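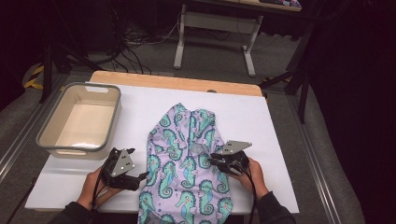

Clamness Seahorse Long-Sleeve, Lavender

Search products Search Cart is empty

Okay, I have a favorite and I'm not going to hide it. I've been adding kids' clothes to the Lorente shop for 7 years, and I don't think I've ever had a print that gets picked up as often as this one. It's a light purple with seahorses all over it, turquoise and aqua and a dark green, and if you get up close every one of them has a little pink cheek. My niece spotted the cheeks before I did! She then had to check that none had been left out, so that was most of a morning.

The sleeves are long, with cuffs, and the lining is a soft pale gray. I get a lot of emails asking if the purple is more of a pink. To my eye it's a true lavender, pretty cool, and it looks good with gray leggings or with jeans that have seen better days.

Sizes
Clamness runs a bit generous. If your kid is between sizes I'd go down, unless you want it to last into next winter, in which case go up and roll the cuffs. Size 8 is the biggest they make in this print. I've asked twice about a bigger one and I'll ask again in June when the new list comes out.

Washing and folding
Wash it cool, inside out, with other lights and purples. Tumble dry on low if you must, but I hang ours over the shower rail. For folding, get it down on a big flat surface first and smooth it from the collar down. The front seam makes a handy guide for the middle. Sleeves in, bottom up to the collar, done. I keep a plastic basket with handle holes right next to me so the folded stuff goes straight in (otherwise it sits on the table until somebody puts a coffee on it).
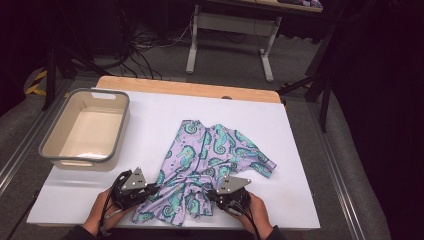 Yolanda Sepúlveda

A few things people have written in about. Yes, the green ones and the turquoise ones are on the same piece, you don't have to choose. No, there isn't a matching hat, although Rocío in our packing room keeps telling me there should be, and she's right. And yes, we can gift wrap it. Tick the box at checkout and write your note in the space underneath. Please keep it short, the cards are tiny.

We took roughly 2,000 of these across all sizes this season, and the smallest ones are going fastest. If yours shows as sold out, put your email in and I'll send you one message when it's back. I don't sign anybody up for anything else.

Returns are the same as for the rest of the shop: unworn, tags on, in any bag that closes. Put the order slip in with it, please, or Anselmo has to go looking for you by last name and there are a lot of Garcías.

Goes well with: Clamness plain leggings in gray, Prullia ankle socks in teal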